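Home | Posts | Sheds and Gadgets | About | Search

Still doing my own washing-up

7 October 2026

My sister-in-law has stopped buying decent tea towels on the grounds that a robot will be along shortly to ruin them. She read this somewhere in August and has repeated it at every meal since. I said I'd look into it, in the tone of voice that means I wouldn't, and then the boiler went and I had a long morning in with nothing to do but wait for the man. So I looked into it.

The state of play, as far as I can make out from a sofa in Undlow, is as follows. A machine can weld a car. It can pick a parcel off a belt all night and never once ask about its pension. Ask the same sort of machine to clear up after a sandwich and you have to pull up a chair.

I had assumed the trouble would be the clever parts. I pictured it standing over the sink, wondering whether a wooden spoon can go in the dishwasher (it can't, and I will not be taking questions). The cleverness seems to be coming along nicely. You can tell one of these things to tidy the board away and it has a fair idea of what a board is, and what away is. Then it has to get hold of the board, which is thin and lying flat on a table, and there we all stop for a bit.

Try it yourself with two fingers. I did, at the kitchen counter, thumb and forefinger only, other hand behind my back. A chopping board lying flat gives you very little to hold. What I normally do, I discovered, is slide it over the edge of the worktop and catch it, or press down on one end with the heel of my hand until the other lifts. I have done that most days of my adult life without being told how. A machine has to be shown, and shown again with the board a bit to the left, and again with the light coming in from the other window.

Cloth is worse. A cup is the same shape on Monday as it was at the factory. A tea towel is a new object every time you put it down. I timed myself folding one, in the interests of science, and it took 2 seconds, one of which was spent looking for the label. I then watched a film of a robot folding one and it took 51, and the result looked like something I'd have been sent back upstairs to do again. I was impressed all the same. A few years ago it would have been posted to me as a joke.

Shops and workshops are a bit further on, mostly because they can cheat. The unit on the Zamstead road where my neighbour packs plumbing parts has a single arm, and what it does is move one size of box from one place to another. It manages over 200 an hour. The place has been arranged around it like a household with a new baby. The boxes arrive facing the same way, the floor is marked, and the lighting never changes. When a box turned up on its side last spring the whole line stopped until a person came and put it upright. I don't think my kitchen could be brought up to that standard. I don't think I could, either.

There is an outfit called Vernia that will put you on a waiting list for a home helper, and I filled in the form out of nosiness. I am number 544. The form wanted to know how many stairs I have and whether I own a dog. It didn't ask about the drawer with the potato masher in it, the one that only opens if you push the handle flat with a ruler, so I have my doubts about how thorough they're being.

What I'd pay for, if anyone is listening, is a great deal duller than a butler. I want the table cleared. Board picked up, bits of food in the caddy, cloth wrung out and hung over something, plant put back in the middle where it was. It needn't talk. It could take all night over it for all I care, provided it did it quietly and hadn't dropped the good jug by morning. A slow machine is no trouble at all when you're asleep.

I passed most of this on to my sister-in-law, who said she'd give it until Christmas. She has asked for tea towels.

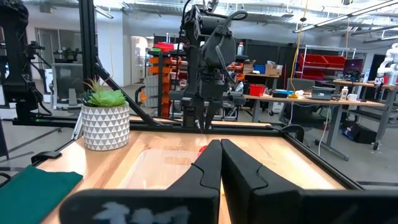 The boiler, meanwhile, wanted a new fan, and the man fitted it lying on his side with one arm up behind the pipes, working entirely by feel and telling me about his holiday. I'd put the robots down for that job some time after the tea towels. He left a ring on the worktop from his mug and I wiped it off myself.

Recent posts

The Ambrose bread maker, one year on
Why I own three tape measures and can find none
A short history of our back gate
Zamstead tip: the new opening hours and my feelings about them
Bleeding radiators for the easily discouraged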